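Eustaquio Serrano keeps the annual report of Worlow on his desk with a paper clip on page 75. He has opened it there so many times that the binding has gone soft. When I ask what is on the page, he turns it toward me and puts his finger under a line in the notes that reads "adjustments of a recurring nature."

"Read it again," he says. "Recurring. They took it out of the number they want you to look at, and then they told you it happens every year."

Serrano spent most of his working life as an auditor of mid-sized energy and pipeline companies, and now writes a newsletter for people who own shares in them. It has a small readership and an irritable tone. I went to see him in September, after a summer in which three of the companies he follows reported what their press releases called record quarters. I had read the releases. I had also read his replies to them, and I wanted to know whether he was being careful or just sour.

His complaint starts with the word "adjusted." Worlow, which stores and moves natural gas, reported adjusted earnings of 110 million dollars for the quarter. Under the ordinary accounting rules it earned 13 million. The gap was made up of write-downs on two storage sites, the cost of leaving a contract early, and stock given to managers.

"Each one has a story," Serrano says. "The write-down isn't cash. The contract was a one-time thing. The stock is paper. Fine. But somebody bought those storage sites with cash once, and it was real cash that day. You don't get to say it wasn't money when you spent it and it isn't a loss when it's gone."

I put the company's side to him, as I understand it. A gas storage firm's results jump around with the price of gas and with the value it has to put on its own equipment. If you want to know whether the business is running well this year, a figure that strips out the jumps may be more use to you than one that leaves them in. Plenty of sensible analysts think so.

"I used to say that to clients," he says. "It's a good argument the first year."

And the second year?

"The second year you should check whether the things they stripped out came back. With Worlow they came back. They had a different label, but they came back."

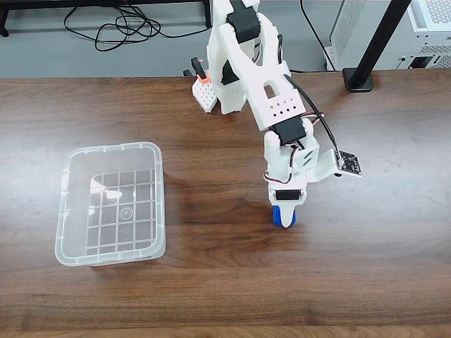 He is less sure of himself on other points than his newsletter suggests. I asked whether he had ever told readers that a company was dressing up its numbers and been wrong, and he named one straight away. It was Trirberg, a refiner he had warned people off after a quarter in which profits rose while cash went down. He thought the company was booking sales early. What it had done was fill its tanks before a long maintenance shutdown, which it had said it would do, in a filing he had skimmed.

"It was in there," he says. "I was looking for something else, and I found something else. I printed a correction. People don't remember the correction."

I came away from that part of the talk trusting him a little more, and I noticed that I did, and I have tried to hold it against him since. Admitting to one mistake is cheap. I asked for a second, and he had to think for some time before offering one from his auditing days that he would not let me write down.

Saranya Kaimal has a different view of the same reports. She worked in investor relations for Pliltard, a drilling services company, and helped write the kind of release that Serrano likes to mark up. We spoke by phone. She had read his newsletter and was not offended by it, though she thought he gave her old trade too much credit.

"He makes it sound like there's a plan," she said. "You have the lawyers, you have finance, you have a chief executive who wants the word 'strong' in the first sentence. By the time everyone has had a go at it, you're just glad the totals match the tables."

Did the chief executive get the word "strong"?

"Every quarter I was there."

Including the bad ones?

"There was one where we lost a big customer and it became 'strong execution in a changing market.' I wrote that. I'm not proud of it, but I also don't think it fooled a single person who does this for a living."

That last part is where I have trouble. The people who do this for a living have software, and access to the company's finance chief, and an hour on the morning of the results to ask him questions. The people who subscribe to Serrano's newsletter mostly have the release. When I said so to Kaimal she was quiet for a moment and then said it was a fair point, but that the full filing was free to anyone who wanted it.

I tried it with the latest one from Pliltard. The release took me a few minutes. The filing took an afternoon, and I gave up on the pension note.

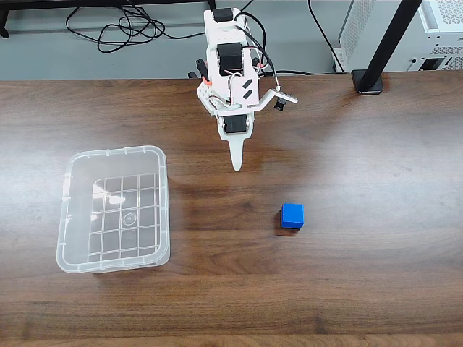 Serrano has a method, of a kind, and he was happy to go through it. He starts with the cash flow statement and does not look at the profit until he is done with it. Then he reads the notes from the back to the front, on the theory that what a company least wants to discuss tends to drift toward the end. I asked if he had any evidence for the theory. He said no. He has never checked it, and he suspects the order is mostly set by the accountants' template.

"Then why do it?"

"It stops me from reading like they want me to read."

He also compares each new report with the one from a year before, side by side, looking for sentences that have gone missing. This seems to me the most useful thing he does. A target that was mentioned last year and isn't mentioned now has usually been missed, and no release will ever tell you so. At Worlow it was a promise to bring debt down to a certain level. The promise had a whole paragraph one year, then a single line, and this time there was no trace of it. Debt had gone up.

What bothers me more is what happens to the advice at the end of all this. For all the red ink, Serrano still owns Worlow shares. He says so at the bottom of each issue, in type that is smaller than the rest. I pointed out the size of the type.

He laughed at that, though not for long. The dividend is good, he said, and the storage sites they have left are in the right places – if winter is cold, the company will do well whatever its managers choose to call it. He bought through D'Souza, the broker he has used for years, at a price he thinks was fair.

"You can own a thing and not like how it talks," he says.

Maybe so. But I wonder what a reader is meant to do with five pages of warnings from a man who is holding on. Kaimal, when I told her, was not surprised in the least. She said the loudest critics on the company's calls were often among its most loyal owners, and that her office used to keep a list of them so that their questions could be taken late, when most listeners had hung up.

I asked Serrano if he knew about lists like that. He said he had always assumed he was on one. Then he pulled the report back across the desk and moved the paper clip, which had slipped down a page while we were talking, to where it had been.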